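About Stinulari

By Ezequiel Barrera
June 29, 2026
Shares: 262 | 3 comments

Stinulari is a night school for people who want to fix shoes, bags, belts and anything else that comes with a sole or a strap. We're on the second floor over the Zamudio bakery, the door with the green bell. Ring twice. First ring sometimes doesn't take.

I keep getting told the old version of this page was too short. It was one line and a phone number, and the phone number was wrong. So, a longer one. Written between the Monday beginner class and the Monday not-so-beginner class, so bear with me.

How it started

I learned shoe repair at my uncle's counter in Tolten, which is a small town and had one counter. Heels mostly. Heels and zippers. When he closed up I took the finishing machine, two lasts stands and a coffee can of eyelets, and drove the lot here in a truck with no second gear. Rented one room. Put up a sign for repairs, and for the first year that's all we did.

Then people started asking to watch. Then asking to try. A woman came in with her late father's work boots and didn't want me to fix them, she wanted to fix them, and she sat at the end of the bench for four evenings and did it. Welt, midsole, sole, heel. They weren't pretty. She wore them out the door. I took the repair sign down that March and put up the school one.

We still take repairs, a few. They go to the advanced students, with me or one of the other teachers checking every step. Price on the tag is the price. If we wreck it we pay for it, which has happened, and we paid.

What we teach

Beginner course is ten weeks, one evening a week. You bring one pair of shoes you own and don't love. Not your wedding shoes. Not your kid's only sneakers. Weeks one and two are cleaning, conditioning, stitching by hand on scrap. Then heels. Then half soles. Week eight is everyone's least favorite, lining repair, fiddly work in a dark hole with a curved needle. Week ten you finish the edges and take them home.

Intermediate is full resoling. Stitched and cemented construction, how to tell which is which before you pull anything apart, and what to do when you guessed wrong. There is a lot of sanding.

Bags and straps is its own course and fills up first. Handles, buckles, zippers, edge paint. Zippers take up a good third of it. People think they'll hate zippers and then they can't stop, we had a student go through her whole building knocking on doors.

Saturday clinics are drop in. One problem, one morning. Squeaky insole, loose heel cap, stretched belt hole. No sign up, just come early and get a number off the hook. 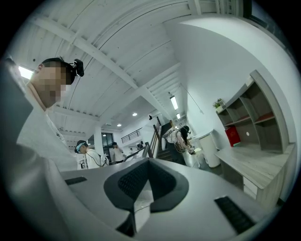
White shirt, short hair, black camera strapped on top.

Who's here

Small staff. I teach beginners and do the ordering, which is why we sometimes have too much brown thread. Bags and straps has its own teacher, and so does intermediate, and between us there's always somebody on the floor who isn't teaching and can come look at your mess. Ask. Asking early saves leather.

We don't hire people right out of trade programs much. Most of our teachers were students here first, then bench help, then teaching with me in the back of the room keeping my mouth shut. Takes a couple years. Slow, yes. But I've been taught by people who were fast and couldn't explain what their hands were doing, and I didn't learn much from them.

Class size is kept small. When a course is full it's full, please don't email me your cousin.

The building

One big room plus a storeroom. Benches along the windows, machines on the inside wall, where the floor is stronger. The stairs are steep and there's no elevator, I've asked the landlord, I'm still asking. If stairs are a problem call ahead and we'll set you up downstairs at the bakery's side table on a quiet evening. Done it before, works fine for hand stitching, and you get the better smell.

Machine list, for the people who write in asking: one patcher, older than me, goes through anything. One flatbed. One outsole stitcher that we bought off a shop in Bestlow when they retired, and which needed eight months of parts. One finisher, my uncle's, new belts. A press. Skiver. Hand tools for every seat, and you're welcome to bring your own knife as long as it's sharp. Dull knives go in the sharpening bucket and you get it back at the end of class.

Glue happens by the fan only. This is the one rule I get loud about.

Numbers

444 people have finished the beginner course so far. We write each name on the inside of the storeroom door, and the door is nearly full, so there'll be a second door. A handful of them do it for a living now. One has a stall at the Bestlow market, one does saddles, which I know nothing about. The rest fix their own stuff and their family's stuff and I think that's great.

What it costs

Beginner is $262 for the ten weeks, leather and thread and glue included. Intermediate and bags are $500 each, the materials are more and so is the machine time. Deposit of $100 holds your seat and comes off the total. If you drop out before week two you get it back, after week two we've already cut your leather.

There's two half price seats in every beginner course. No form. Tell me you need one and if it's open it's yours. If it's not open you're first for the next round.

Saturday clinics are pay what you like in the jar. Someone put in a button last month. It was a nice button, we used it.

Things people ask

Do I need experience. No. Can you thread a needle? If not bring reading glasses or a friend.

Can I bring leather from home. Sure, show it to us first. A lot of what's sold as leather is mostly backing and it'll crack on the last.

Do you do sneakers. Some. Cupsoles yes. Foam that's gone crumbly, no, there's nothing left to stick to, and I'm sorry, I know they were good ones.

Can kids come. Fourteen and up with an adult at the same bench. Under that, come to a Saturday and they can punch holes in scrap until they get bored. They don't get bored.

Parking. Street, or behind the bakery after six. Not in the loading spot, the flour truck comes when it wants to.

Will it be on my wrists. Yeah, a bit, first weeks. Take breaks. Stand up. We have stools at two heights now, took us long enough.

What's next

A patterns course, maybe. Making a simple slipper from scratch, start to finish, so you understand why a shoe fights you when you take it apart. I've taught it once to friends and the left ones came out better than the right ones, still working out why. If it runs it will be in the fall and it'll go on the board by the stairs before it goes on this page.

Also a lending shelf. Lasts, punches, a couple of awls you can take home for a week. Write your name in the book, bring it back, that's the system. We tried a system with cards and lost the cards.

And the second door.

To sign up come by any weeknight after six, or leave a note with the bakery and they'll bring it up with the bread ends. Email works too but I'm slow. We read evrything eventually.

Comments (3)

solefulpete
Took beginner two years ago, still wearing the boots. The left heel is a little crooked and I'm keeping it. Is the bags course still on Thursdays?

Marnie K.
Can confirm about the flour truck. Do NOT park there

Ezequiel Barrera
Pete – yes, Thursdays, but it's full till the next round, I'll put you down. Bring the left boot some Saturday, that's a ten minute fix.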